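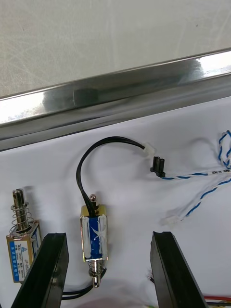

Nuanchan Hemmin told me to just swap the whole latch and stop fiddling with it, but the cabinet is 30 years old and nobody sells that door part anymore, so asking here first.

Its a Fostoren parts cabinet in our shared workshop, electric latch with a small push-pull solenoid. Works fine in the morning. By late afternoon it clicks but the door stays shut. Wait a while, works again. Supply is 12 volts. Keypad holds it on for 60 seconds after the code, no way to change that I can find. Is it the solenoid or the supply? Don't want to buy both.

**saithong_shed**

Heat, almost for sure. Those little ones are mostly made for short bursts. Coil warms up, resistance goes up, pull gets weaker. 60 seconds on is a long time, and if people are in and out all afternoon it never cools.

Things to try, cheapest first:

- Feel the coil after a few openings (power off!). Too hot to keep a finger on = there's your answer
- Measure voltage at the coil while its pulling, not at the supply. Thin wire drops more than you'd think
- Look for "continuous duty" or 100% on the next one you buy. Will be bigger for the same pull, so measure the space
- Put a timer relay between keypad and coil, set to 2 seconds. Mine's been fine since January

Also check there's a diode across the coil. Won't fix this but saves the keypad.

**Bodura**

had same thing, was the door. sagging hinge, bolt was rubbing. lift the door a bit when you punch the code, if it opens then dont buy anything

**Prelleck64**

Agree with the hinge check, takes ten seconds. And clean the plunger, dry cloth only, no oil. Oil grabs dust and then it sticks worse. I paid a locksmith 300 to tell me that.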